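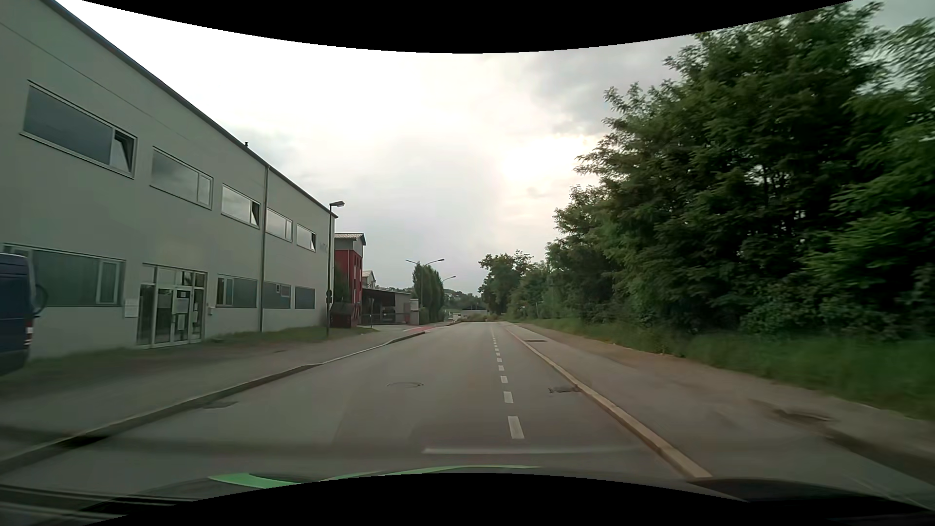

Cómo preparamos una ruta de reparto para el copiloto automático (y qué cambia para quien va al volante)

Me llamo Imani Makori y llevo la planificación de rutas en Pestska, que reparte material de laboratorio y recambios pequeños por polígonos y barrios de las afueras. Desde marzo nuestros coches llevan Vumutow, un sistema que mantiene el carril, regula la velocidad y propone dónde parar. El conductor sigue sentado al volante y sigue mandando él, que conste. Me han escrito de otras delegaciones preguntando cómo montamos las rutas, así que os lo cuento tal como lo hacemos, con sus chapuzas incluidas.

Paso 1. Elegid un tramo aburrido

En serio, cuanto más soso mejor. Nosotros empezamos por una recta de dos carriles, con la línea discontinua bien visible, acera y césped a un lado, la nave gris de dos plantas junto a la acera y el muro de árboles enfrente. Nada de rotondas raras el primer día. Mi compañero Osvaldo Camargo quería estrenar el sistema en el centro histórico y le dije que ni hablar (todavía me lo recuerda).

Paso 2. Recorredlo a mano antes que nadie

Id dos personas: una conduce y la otra apunta. Hay que anotar lo que un mapa no suele traer y que luego da guerra:

Tapas y rejillas. En nuestra recta hay una tapa redonda en el propio carril y varias rejillas pegadas al bordillo.
Entradas laterales. A la izquierda, pasada la nave, hay una cruzada por una franja rojiza pintada. Marcadla como punto de atención, aunque no veáis salir a nadie.
Vehículos aparcados junto a la fachada. Una furgoneta delante del edificio puede tapar a quien sale andando.
Vegetación. Los árboles crecen, y lo que en invierno era una señal perfectamente legible en verano es una rama.

Hacedlo también a otra hora. Con el cielo nublado y el sol asomando por detrás, los reflejos en el parabrisas molestan una barbaridad, y a las cinco de la tarde la misma calle parece otra.

Paso 3. Afinad el punto de parada

El sistema os va a proponer la dirección postal, que en una nave larga puede caer en medio de una pared. Moved el punto hasta la puerta de verdad. En la nuestra, la entrada acristalada queda entre dos ventanas de la planta baja, y el punto original caía bastante más allá, ¡con lo que pesa una caja de recambios! Escribid una nota corta y útil: "puerta de cristal, marco claro, papel pegado en el vidrio". Eso sí, los papeles se quitan, así que revisad las notas de vez en cuando.

Paso 4. Repartid las tareas por escrito

Aquí fue donde metimos la pata. Dimos por hecho que todo el mundo entendía qué hacía el coche y qué hacía la persona, y no. Tekle Teshome, que es de los más veteranos, se pasó la primera semana agarrado al volante como si fuera a salir volando, y terminaba más cansado que antes. Ahora lo tenemos en una hoja en la guantera:

El coche mantiene el carril y la distancia.
La persona mira, decide cuándo toma el control y aparca siempre.
Si hay duda, se conduce a mano y no se piden explicaciones.

La última línea la pidió la plantilla y me parece la mejor de las tres.

Paso 5. Revisad las intervenciones con quien conducía

Cada vez que alguien recupera el control, queda registrado. En los primeros meses juntamos 3.778 registros y, al repasarlos, 3.090 eran maniobras normales de aparcamiento. O sea, que si solo miras el total te llevas un susto tremendo. Separad esas primero y sentaos después con el conductor a ver las demás. Hanan Masri empezó a hacerlo con un café delante y desde entonces la gente cuenta cosas que antes se callaba.

Un aviso: no uséis estos datos para comparar a unos con otros. Lo acordamos antes de arrancar y está firmado. Si alguien piensa que tomar el control le va a salir caro, tardará un segundo más en hacerlo, y ese segundo no lo quiero yo en mi ruta.

Qué ha cambiado en el día a día

Los turnos duran lo mismo y seguimos siendo los mismos. Lo que cambia es el tipo de cansancio: menos piernas y espalda, más cabeza. Vigilar algo que casi siempre va bien agota de una manera muy tonta, y por eso hemos metido dos pausas más en las rutas largas. También ha aparecido trabajo nuevo, como mantener las notas de parada, que ahora lleva Mwanaisha Koech dos mañanas por semana y que se paga como horas de ruta.

Si vais a empezar con vuestra primera recta, escribidme antes de cargarla en el sistema y os paso nuestra plantilla de anotaciones. Está hecha en una hoja de cálculo bastante fea, pero se rellena rápido.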